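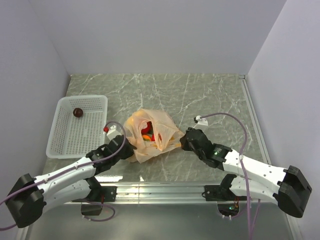
Slide 1: The grocery bag bench

Leave this up while people find seats. Say hello, say who I am, say I buy equipment for packing rooms and went to the Skullero open day on somebody else's train ticket.

The two arms have a thin orange plastic bag between them and a white basket off to the left. The job, as the host gave it to us, is bag to basket, one piece at a time. One dark red piece is in the basket at this point. The rest you can just about make out through the plastic, bright red and orange-yellow.

Point at the bag. A crinkled bag is a hard thing for a machine to handle, and I want to give them credit for picking it. Most stands I visit show you a rigid box in a jig. Then point at the walls. Plain pale walls on the sides and the back. My packing room has a window, a radiator and Joler cartons stacked up to the light switch.

Slide 2: What we were told

Read the invitation out loud, slowly: "See household picking solved." Pause on solved.

The host was Widad Mahasneh, and she was a good deal more careful than the invitation. She said "on this bench" nearly every time she made a claim. I asked her who wrote the invitation and she laughed and said marketing.

Her number was 1,019 logged attempts since the bench was built. I asked how many were bags and how many were the easier tray job. She didn't have the split with her. She said she would send it. (Check email before the talk. If it has come, say so and give her the figure. If not, say nothing snide.)

Slide 3: What I watched

I stayed for 9 runs. I wrote down start and finish for each one and whether a person reached in. A person reached in on 2 of them, both times to straighten the bag. The host didn't hide it, but she didn't count those as failures either, and I would.

If someone asks about speed: slow. I could have emptied the bag and made coffee. Widad's answer was that speed comes later. Maybe so. I have been told that about three other machines and I own one of them.

Slide 4: Questions I'd ask on any visit

Who resets the bench between runs, and how long does that take them?
Can I put my own bag down? (I'd brought one from Khalaf, the thicker kind with stiff handles. Answer was not today.)
What happens with a knot in the handles?
Does it know when the bag is empty, or does somebody press a button?
Same job, lights off in half the room?
What does it do with real fruit that bruises?

Don't read all of these. Pick the Khalaf bag one and tell it properly, it gets the room going.

Slide 5: Money

The quote was for the Ulamex support plan only, 440 dollars a month, hardware separate. Hardware price "on application." I applied. Still waiting.

Remind people that a support plan on a machine with no list price tells you very little. Ask for a show of hands, who has signed one of those? Put my own hand up.

Slide 6: Would I go back

Yes, in June, when they say visitors can bring their own items. I'll take the Khalaf bag, a net of onions and a torn paper sack. If they let me put all of them down without anyone moving them first, I'll come back and give a nicer talk.

Questions. Repeat each one into the microphone, the back row couldn't hear last time.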